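Trasby fruit bowl rule heads for a second vote

The residents of Trasby House will be asked again this month whether the lobby should have a fruit bowl, a question that has now outlived the fruit it was first raised about.
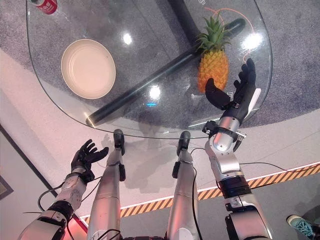

TRASBY, February

The building has 22 apartments and one lobby, and until last fall the lobby's only contested feature was the thermostat. Then Jadwiga Cieślak, who lives on the second floor and has a sister in the produce trade, began leaving surplus pears by the mailboxes with a note that said "please." People did. The pears were gone by supper, the note was gone by morning, and a tradition had been founded without anyone filling out a form.

The form came later. Under the house rules, anything left in a shared area for longer than four hours is either furniture or trash, and the managing firm, Drullamier, wrote to ask which one the pears were. Cieślak replied that they were pears. Drullamier thanked her for her reply and asked her to pick from the two options.

A first vote, held in the laundry room between wash cycles, ended in a tie after one household split its ballot and a second wrote in "plums." The firm ruled that plums could not be counted as a yes, although it conceded that they leaned that way.

Since then the two sides have hardened a little. Those in favor point out that the lobby smells better with fruit in it and that people have started saying hello. Those against point out that people have started saying hello. There is also a third group, which would accept whole fruit with a thick peel but draws the line at grapes, on the grounds that grapes roll and that somebody's uncle once went down hard on one at a wedding. 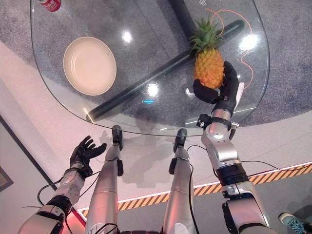

A cream-colored bowl and a pineapple on a glass tabletop.

Pineapple has turned out to be its own difficulty. The draft rule allows "any fruit a person may reasonably eat while waiting for the elevator," and the elevator at Trasby House, though slow, is not that slow. An amendment would let larger fruit in as decoration for up to three days, after which it must be claimed by someone who owns a knife. A further amendment would define "knife." It was withdrawn when the meeting ran past nine.

The bowl itself has been argued over at nearly the same length. Kosari, the housewares shop on the corner, offered a discount on anything in its window, and two residents were sent to choose. They came back with a salad spinner, which they maintain was a misunderstanding. A shallow bowl is now the favored option, as deep ones are believed to encourage forgotten apples at the bottom. The last forgotten apple was found by smell. 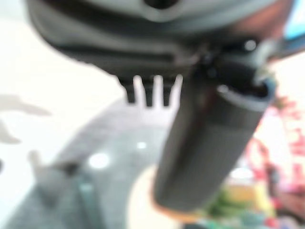 Money is not the problem. The whole scheme would cost less than the letters Drullamier has already mailed about it, each of which went out by certified post and had to be signed for, often by people on their way down to the lobby to eat a pear.

The café across the street, Yen, has stayed neutral in public. It sells bananas by the register at a price that residents describe as bold, and its owner has been seen reading the notices on the lobby door with some care.

Cieślak says she is happy to go along with whatever is decided. She has kept bringing pears in the meantime, and moves them to the other side of the mailboxes every three hours and fifty minutes, which under the rules makes them new.
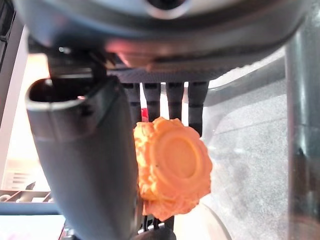 The second vote will be held in the laundry room at 7 p.m. Ballots will list yes, no, and, at the request of one household, plums. Residents who plan to run the dryers are asked to start them before the count or wait until it is over.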